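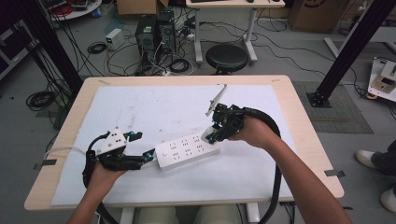 Catarina Teixeira escreveu-me a dizer que a conta da luz dela desceu depois de mudar de potência contratada, e que eu devia ter falado nisso no texto anterior. Tem razão. Falei só de tarifas e deixei a potência de fora, quando no meu caso foi o que mais pesou.

Vivo sozinho num T2 antigo em Guerreiro, com esquentador a gás e sem ar condicionado. Quando comprei a casa herdei o contrato do dono anterior e não olhei para ele durante anos. Em janeiro fui finalmente ler a fatura com calma, linha a linha, e vi que pagava todos os dias por uma potência que nunca usava. Pedi a redução pelo telefone. Demorou 12 minutos, contando com a música de espera.

Nas primeiras semanas o quadro disparou duas vezes, ambas com o forno e a máquina da roupa ligados ao mesmo tempo. Passei a lavar a roupa à noite e não voltou a acontecer. O Martim Arruda tentou o mesmo e teve de voltar atrás, mas lá em casa são cinco e há uma placa elétrica.

Também troquei para tarifa bi-horária. Aqui o ganho foi menor do que esperava. A maior parte do meu consumo é o frigorífico, que gasta a qualquer hora, e o aquecedor a óleo, que ligo ao fim da tarde, precisamente nas horas caras.

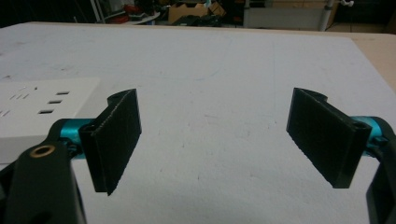 Dois dedos pretos de uma pinça sobre um tampo branco.

Quanto aos aparelhos em espera, medi-os com um medidor de tomada que o Abílio Simões me emprestou. A televisão quase não gasta. O amplificador velho gasta bastante mais, e agora fica desligado no interruptor. No total são 16 euros por ano, pelas minhas contas. Não muda a vida a ninguém, mas o gesto não custa nada.

Falta-me isolar a janela da sala, por onde entra frio o inverno todo. Tenho um orçamento da Gudano e estou à espera de outro. Quando decidir, ponho aqui os valores.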